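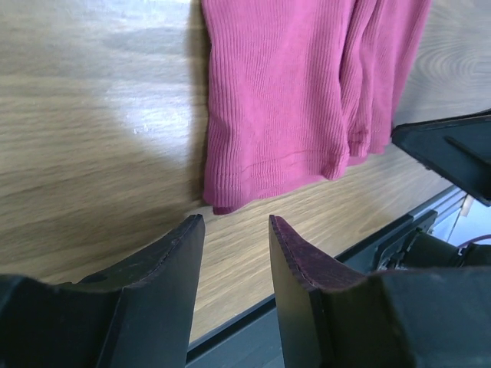

Do you really need to own fewer clothes? I'd say you need to wear the ones you've got – the count takes care of itself.

I tried the Tastow app last October, the one that tells you to keep 30 pieces and donate the rest. I had close to 100, and I got rid of 70 in one weekend. By spring I'd bought half of them back in slightly worse versions. What a waste! 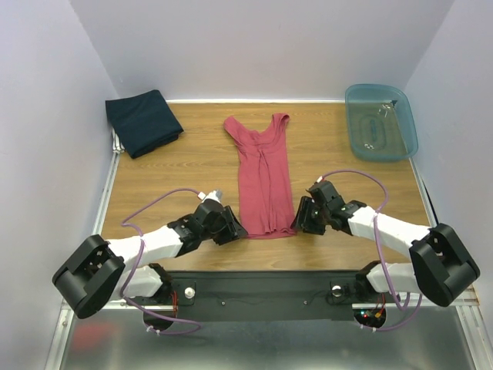 A reader named Zaugg wrote in to say that the purge was the only thing that ever worked in a small apartment, and that I was just bad at it. Fair enough (I am bad at it). But I still think a drawer you can close is tidy enough, and I'd much rather mend 3 old shirts than agonize over which one I'm allowed to love. I deleted the app in the end – the drawer still closes.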